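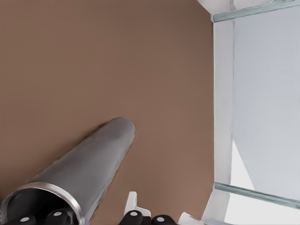 What is the Hviid rule?
It is a convention in the politics of Wiltberg under which an economic adviser to the government may not comment on a budget measure until the measure has been read aloud in the assembly.

Hviid rule

The Hviid rule is an unwritten rule of government in Wiltberg, although it has been written down several times. It applies to the chief economic adviser, to the adviser's deputies and, under a reading that has never been tested, to anyone standing near them when a reporter is present. It takes its name from Hviid, the lakeside town where the cabinet was holding its spring retreat when the need for such a rule became plain.

Background

The post of chief economic adviser was created to give the head of government a source of advice independent of the finance ministry. The finance ministry advised against it. The first holders of the post were academics who published little and spoke less, and the press took almost no interest in them.

This changed with the appointment of Steinar Ravn, a former bond trader who had spent several years as a commentator on the business channel Brillero. Ravn kept his studio makeup artist on a retainer and continued to appear on the channel's morning program as a guest, sometimes to discuss remarks he had made there the morning before. Supporters considered him the best explainer of policy the government had ever had. Critics agreed that he explained a great deal of it, including parts that had not been adopted.

The Cendero remarks

In May, during the Hviid retreat, Ravn gave a telephone interview to Brillero from the hotel terrace. Asked whether the government would renew its support for the Cendero shipyard, then the largest employer in the country's southern district, he replied that Cendero was "a lovely place to build a ship, if you are not in a hurry to sail in it." He added that the subsidy would end within 60 days.

The cabinet, which was at lunch, had not discussed the subsidy. It was listed on the agenda for the afternoon, after a presentation on parking. Roswitha Mayrhofer, the finance minister, learned of the decision from a waiter.

By evening 500 shipyard workers had gathered outside the district office in Cendero, and the local member of the assembly, Markos Karras, had addressed them from the roof of a delivery van. Karras belonged to the governing party and had until then been known chiefly for his interest in inland fisheries. His speech called for Ravn's dismissal, a new dry dock and the restoration of the evening ferry. The ferry was restored the following year.

Apologies

Ravn issued a statement the next morning expressing regret that his words had been "received at a time of day when people were tired." This was judged inadequate. A second statement, released before noon, apologized to the workers of Cendero and to their families. It misspelled Cendero. The third, usually known as the full apology, was read by Ravn on the steps of the assembly and is still used in Wiltberg's journalism schools, though accounts differ as to what it is used to teach.

Mayrhofer told the assembly that she accepted the apology on behalf of the ministry and would be keeping a copy. The head of government, Ingvar Þórarinsdóttir, said that Ravn retained her confidence. He left the post before the summer recess and returned to Brillero, where he was introduced as a man who needed no introduction and was then introduced at some length.

The subsidy was renewed. Government spokesmen have always maintained that this had been the plan.

The Fogh memorandum

Þórarinsdóttir asked the cabinet secretary, Grímur Fogh, to draft guidance for future advisers. Fogh had proposed something similar when the post was created and is said to have kept the draft in his desk. His memorandum ran to 143 paragraphs, the first of which recommended brevity.

Its central passage stated that an adviser should offer no public comment on a budget measure "before the reading, during the reading, or in any interval for refreshments that may fall within the reading." The cabinet approved this passage and declined to approve the rest. Because the text was never put to the assembly, it has no legal force, and the government describes it as a matter of custom. The custom was then one afternoon old.

Application

Ravn's successors have for the most part observed the rule. Its practical effect has been to move comment from advisers to "persons familiar with the adviser's thinking," a phrase that appeared seldom in the Wiltberg press before the memorandum and is now hard to avoid. Editors have occasionally noted that such persons share the adviser's telephone number.

One deputy adviser was reprimanded for raising his eyebrows during a televised budget session. The reprimand was withdrawn on appeal when it was established that the measure had already been read and that the eyebrows concerned a different one.

The rule does not bind ministers. Mayrhofer, asked whether it should, said that ministers were already bound by collective responsibility. Two of her colleagues disputed this in separate interviews the same evening.

Criticism

Opponents argue that the rule protects the cabinet from embarrassment more reliably than it protects the public from surprise. A motion by Karras, who later crossed to the opposition, would have required advisers to testify in open session 30 days before each budget. It was defeated after a debate in which several members spoke warmly of openness and asked that the session be closed.

Defenders point out that no adviser has since announced the end of a subsidy from a hotel terrace. The spring retreat is still held at Hviid, in the same hotel. The parking presentation has been moved to the morning.

See also
Budget procedure in Wiltberg
Cendero shipyard
Collective responsibility
Southern district ferry services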